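Chapter 7
Putting Things Away

Before you start
You should have finished the gripper exercises in Chapter 6 and have a team logbook with at least one page that isn't doodles.

In this chapter you will
write a task as a sequence of states
decide what counts as "done" before the arm moves
choose a grasp for the place an object is going to
keep a failure log that someone else can read

Ask anyone in your household to put a can in a drawer. They will do it while talking on the phone, and they will not thank you for the opportunity. Now ask a robot team to write down every decision involved, and clear your afternoon.

The club at Erkport began its tidy-up project in October with a one-line plan on the whiteboard: "Put stuff in drawer." Jamie Dobson wrote it, and to his credit he also wrote the 511 lines of code that followed. The project was named Tundotus, after a vote in which every sensible name canceled out another sensible name. You will meet it throughout this chapter, mostly when it is in trouble.

The task card for the first stage read as follows.

Task 1: Drawer
Start: drawer open and empty, objects on the cabinet top.
Goal: the can is lying on the drawer floor and the gripper is clear of the cabinet.
Not allowed: touching the drawer with the arm, dropping the can from a height, help from a human foot.

The last item was added after the first meeting.

Notice that the goal says where the can ends up and where the gripper ends up. The team's first draft mentioned only the can. Under that wording, an arm still clutching the can against the drawer floor had finished the job and could go home. Notice too that the card doesn't say which way up the can should be while it travels. Over the drawer, the team had it on its side, with the lid facing left. 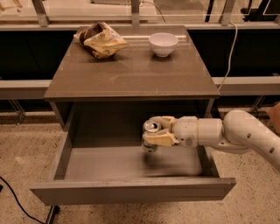
Joanne Wragg thinks we make too much of this. Her note on the draft of this chapter reads, in full: "My students would spend a week on the goal statement and never switch the arm on. Let them get it wrong first. They'll write a much better card when they're annoyed." She has a point, and Exercise 7.2 has been moved ahead of Exercise 7.3 on her account. The goal statement stays where it is.

7.1 States, and the gaps between them

A state is a description of how things stand that your program can check. "Can in gripper" is a state. "Going pretty well" is a mood.

Declan Mottram's first list for the drawer task had 2 states: can on top, can in drawer. Both are perfectly good. Everything that could go wrong was in between them, where the program had no words for it. His second list was longer:

Can on cabinet top, gripper open
Can gripped, still touching the top
Can gripped, clear of the top
Can gripped, over the drawer
Can on drawer floor, gripper closed
Can on drawer floor, gripper open
Gripper clear of cabinet

Each line needs a check. For some of them the check is easy, such as reading how far apart the fingers are. Others take some thought. How would your program tell "clear of the top" from "still touching"? Write down your answer now, in pen, so that you can be embarrassed by it in Section 7.4.

Between the cabinet top and the drawer there is also an edge, and the can has to get past it. If the fingers hold the can near its lid, a good deal of can hangs below them. The arm knows where its fingers are. It has no opinion about the rest of the can unless you give it one.

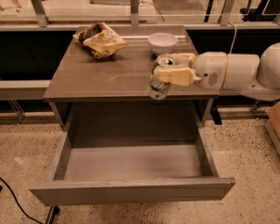
Figure 7.2 Can held upright by its upper part, in front of the near edge of the cabinet top. The drawer is open below.

Purificación Zabala solved the edge problem by adding the length of the object below the fingers to the arm's safe height. It took her one line. Finding the right place for the line took until January.

7.2 Exercise: The annoyed task card

Work in pairs. One of you is the robot and may do only what is written. The other writes. Use a drawer, a can and a bowl.

a. Write a task card for moving the can into the drawer. Keep it under a page.
b. Have the robot carry it out. The robot should be as literal as friendship allows.
c. Record each failure with the state it happened in. "It broke" is not a state.
d. Rewrite the card and swap roles.

Teams that finish early may try the bowl, and will no longer be early.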